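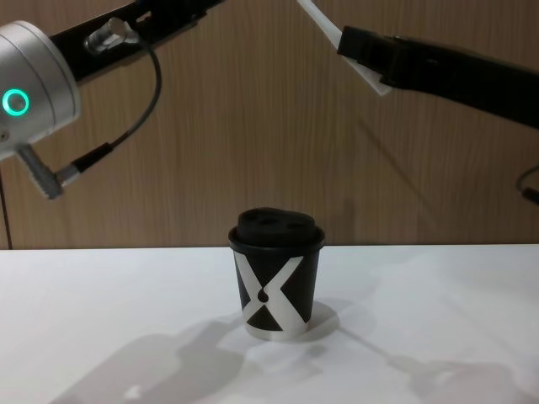 STILLADDALE, February – Çınar, the coffee counter on the ground floor of the Waremon building, has changed its takeout cups. The new small cup is black with a large white X on the front and a black drop where the two bands cross. It comes with a black domed lid. The plain brown cups that had been in use since the counter opened are gone, apart from a few sleeves in the large size that will be used up first.

The small cup is the one most people here will see. It is used for macchiatos, cortados, the short filter coffee and the children's hot chocolate. Tülin Yaman, who runs the counter, ordered it from Jollent after trying samples from two suppliers over the winter. The cups arrive in cartons of 720, packed in sleeves of 40, and the lids come in a separate box. Last month the counter served more than 400 small drinks to go, so one carton should last well into spring.

The main complaint about the old cups was the lid. It was flat, and it sat so close to the drink that milk foam came up through the opening as soon as the lid was pressed down. Several people on the second floor wrote to this newsletter about it in the fall, and one sent in a page of notes with a stained corner. The new lid has a raised center, which leaves room for the foam, and the rim rolls over the top edge of the cup. Yaman tested it by filling a cup, pressing the lid on and walking it up two flights of stairs. She did this with a cortado and then with a hot chocolate, and says she got to the top with a clean hand both times.

A note on fitting the lid. Set it down level, press on the side nearest you, then run a thumb around the rim until it is seated all the way. Pressing on the middle of the dome does nothing useful and can dent it. Drinkers who like to turn the lid so that the opening sits away from the seam of the cup can still do that, but it should be done before the lid is pressed on.

The lids for the small cup do not fit the large cup. The two are the same color and look alike in a stack, and there were some mix-ups in the first days. The small lids are now kept on the left side of the shelf, next to the stirrers, and the large ones on the right by the napkins. Please put them back on the correct side if you pick up the wrong one.

Selim Erdem, who looks after supplies for the building, asked that we repeat the rules on where the cups go afterward. The cup is paper, but it has a lining and does not belong in the office paper bins. Cups go in the cup tube by the stairs, one inside the other, with the lids off. Lids go in the plastics bin beside it. Anything left in the cup should be poured into the sink in the kitchenette – the tube leaked twice in January and the floor under it had to be washed both times.

Erdem also said that cups should not be stacked in the tube with napkins or sugar packets inside. The collection company sends back loads that have them, and the building pays for the second trip.

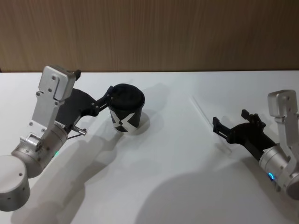
The small cup with its lid on.

The price of drinks stays the same. The discount for bringing your own cup also stays the same, and Yaman would like more people to use it. Any clean cup will do as long as it fits under the spout of the machine. Tall travel mugs do not fit, and for those the coffee is made in a pitcher and poured over, so allow another minute or so when there is a line. Mugs from the kitchenette are fine too, but they have to go back to the kitchenette. At last count the counter had 6 of them sitting on its own drying rack.

There has been some talk about the design. Yaman picked it from the Jollent catalog, where it was listed under stock patterns, so it was not drawn for the counter and there is no hidden meaning in the X. She liked that it could be told apart from the cups of the bakery across the street, which are white. A few customers have asked whether the X marks decaf. It does not. Decaf is still marked with a D in grease pencil. The pencil shows up poorly on the black parts of the cup, so look for the letter on one of the white bands. Oat milk is marked the same way, with an O.

Cardboard sleeves for hot drinks are on the shelf, but they were bought for the large cup and slide down on the small one. Jollent makes a narrower sleeve and a box of those is on order. Until it comes, ask at the counter for a second cup if the first is too hot to hold. There is no charge for it, and the outer cup can be kept and used again.

The large cups in the new pattern should be on the shelf by March. The medium size is being dropped, as very few were sold and they took up a full shelf in the storeroom. Anyone who usually orders a medium can ask for a large cup filled to the lower line at the medium price. The button for it is already on the register.

Comments about the cups can be left in the box by the register or given to Tülin Yaman directly, best after the morning rush. Questions about the bins go to Selim Erdem at the supplies desk.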